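Keep or toss blurry wrist cam frames in demo set?
posted by rillidside_arm, April

Collecting demos for a board grasping policy, 700 episodes so far. Wrist cam smears badly on fast moves, like so: 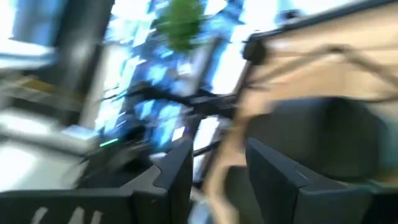
p. 2

Toss them or train on them?

Groltell
Keep. Your arm will move at run time too, so it'll see blur then. Only drop an episode if the grasp itself is smeared. Mine look like this at contact, ridges on the pad are readable
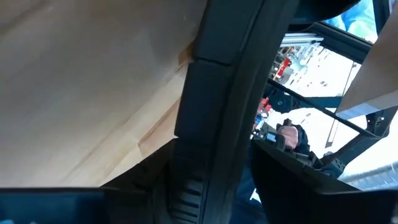 and thats the part the policy needs. Also slow your hand down on the controler, shorter exposure if you have light.

Hivine
just delete everything blurry, worked for me

Dimitriou
Dont do that, you get gaps. Try 10 episodes each way first.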